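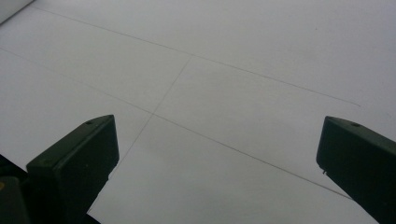 Page last changed: April 24, 2019

Unit 6: Planning and Budgeting for Gripper Equipment
Course notes, Equipment Planning for Automation
Instructor: Jitendra Chaturvedi

6.1 Scope of this unit

Units 4 and 5 dealt with the choice of a task and the writing of a task statement. Unit 6 covers the step that follows, in which the task statement is turned into a list of items to be bought, borrowed or made, with a cost and a delivery date against each. Students should have their own task statement at hand while reading.

The worked case throughout is the Jendale teaching bench. Its request covers hand-held grippers, spare fingers and marked work surfaces.

6.2 The work surface

Requests often give full attention to the gripper and leave the surface under it to be settled later. The surface should have its own line in the budget. A pale, matt surface with thin drawn lines is adequate for many positioning exercises. Two lines that cross give a point to which the fingers can be brought, and the gap between the two fingers can be set over it by eye. Lines drawn lightly by hand are faint in dim light, and a plan that depends on them should include a lamp, or a darker pen.

Paper and drawing supplies are consumables. They belong under running costs and must not be entered with the equipment.

6.3 Fingers and other wearing parts

Plastic fingers should be treated as wearing parts. Contact faces and edges take most of the damage, and a finger with a chipped edge may still be usable for practice when it is no longer suitable for measured work. The request should state:

who decides that a finger is to be replaced;
how many spare pairs are held on the shelf;
whether left and right fingers are ordered singly or only as pairs;
which screws are used, and where replacements are kept.

The Jendale request allows 24 spare pairs for one teaching year. Students who propose a different number for their own bench must show how it was reached. Where fingers are to be printed in the department, the time of the person running the printer is a cost and is entered as such.

6.4 Building the budget

The budget is divided into four headings: purchase, fitting out, running costs and reserve. For the Jendale bench the approved limits are as follows.

Purchase (grippers, mounts, first set of fingers): $3000
Running costs (spare fingers, paper, pens, screws): $2000

Fitting out was charged to the building account in this case and does not appear in the total. The reserve is held centrally. In most of the projects submitted for this course neither arrangement will apply, and both headings must be filled in.

Shipping is entered on the same line as the item it belongs to. Tax is entered once, at the foot of the sheet. Quotations in another currency are converted at the rate on the day the quotation was received, and the rate is written beside the figure.

6.5 Comparing quotations

Two suppliers were asked to quote for the grippers, Flomemberg and Mulligan. Flomemberg offered the lower unit price, with fingers sold only in pairs. Mulligan was higher on the unit and lower on spares, and stated a delivery time of 47 days. The two offers could not be compared until both had been set out over the full teaching year, with spares included. Once this was done the difference between them was small, and the order was placed with Mulligan on the strength of its written delivery date.

Students should note that the first comparison sheet prepared for this purchase left out the mounts. A supplier may price a gripper with or without its mount, and the quotation does not always say which. Ask in writing.

6.6 Timing

Equipment needed for the fall term should be on the bench by August. Work backward from that month, allowing time for delivery, for checking the goods received and for one full trial of the exercise on the marked surface. The trial is a planned activity with its own line in the schedule. Faults found during it are reported to the supplier within the return period, and the return period is therefore recorded when the order is placed.

6.7 Records

All items are entered in Stindadix, the department's equipment register, on the day they arrive. Each gripper has its own entry. Fingers are entered by the pair and are struck off when discarded. Marked sheets are not entered.

6.8 Assignment

Prepare a one-year budget and a purchase schedule for the task statement you submitted in Unit 5. Use the four headings in 6.4. Attach two quotations for the most costly item and a half-page note giving the grounds for your choice. Budgets without a line for the work surface will be returned for correction before grading.

Reading for Unit 7: the notes on acceptance checks, sections 7.1 to 7.3.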